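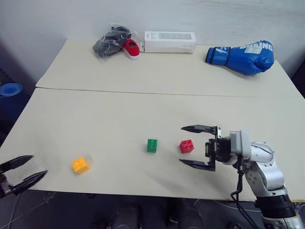 A reader of the last release wrote in to ask why the same shoe size turns up with three different foot lengths in the table, and whether any of them can be trusted. All of them can. They come from three makers, and each maker measures in its own way. The notes on size_label and foot_mm below were expanded to answer that question.

Arnwood Shoe Size Table
Version 3, 1 Mar 2018

What this is

A plain table that matches the size printed on a shoe to the length of foot it is meant to fit. It covers adult sizes from three makers: Jurkudberg, Garba and Fosier. It was put together for small shops that sell by mail and want fewer pairs coming back.

Files

sizes.csv – the main table, one row per maker, style and size
makers.csv – one row per maker, with the measuring method
changes.txt – what was edited between versions
returns.csv – 100 return slips from the Arnwood shop, with the reason given

Columns in sizes.csv

maker: name as it appears in makers.csv
style: low, high, slip_on or boot
size_label: the size exactly as printed on the tongue or insole. Kept as text, so 9 and 9.0 are different values. Do not convert this column to a number before joining.
system: US_M, US_W, UK or EU
foot_mm: length of the foot in millimeters, heel to longest toe, standing
inner_mm: length of the inside of the shoe, where we have it. Blank for all boots.
width: N, M or W. Blank means the maker doesn't list a width, and should not be read as medium.
source: chart, insole or shop

How the numbers were collected

Jurkudberg prints foot length on its own chart, and those values were copied as they stand. Garba lists only the inner length. For Garba the foot length is the inner length minus 11 mm for low and high styles, and minus 15 mm for slip_on. Garba boots were left out of this version. Fosier gives a range for each size, and foot_mm holds the top of the range.

Rows marked insole were measured by pulling the insole and laying it on a steel rule. Rows marked shop were measured on customers who agreed to it, in socks, and the longer foot was used.

About the return slips

The reasons were typed in the way people wrote them, spelling included. Names, addresses and order numbers were removed. "Too small" is used for length and for width and the slips don't say which – please keep that in mind before drawing anything from them. All the slips are from February, and winter socks may play a part.

Known problems

Fosier changed its slip_on last partway through the season. Old and new pairs carry the same label and can't be told apart in this table.
A few UK sizes for Garba were entered as US_M in version 2. They are fixed here. If you built on version 2, pull the file again.
Children's sizes are not covered.

Use

Free to use and change. Please mention the Arnwood table if you publish a chart made from it. Corrections are welcome – send the maker, the style, the printed label and how you measured.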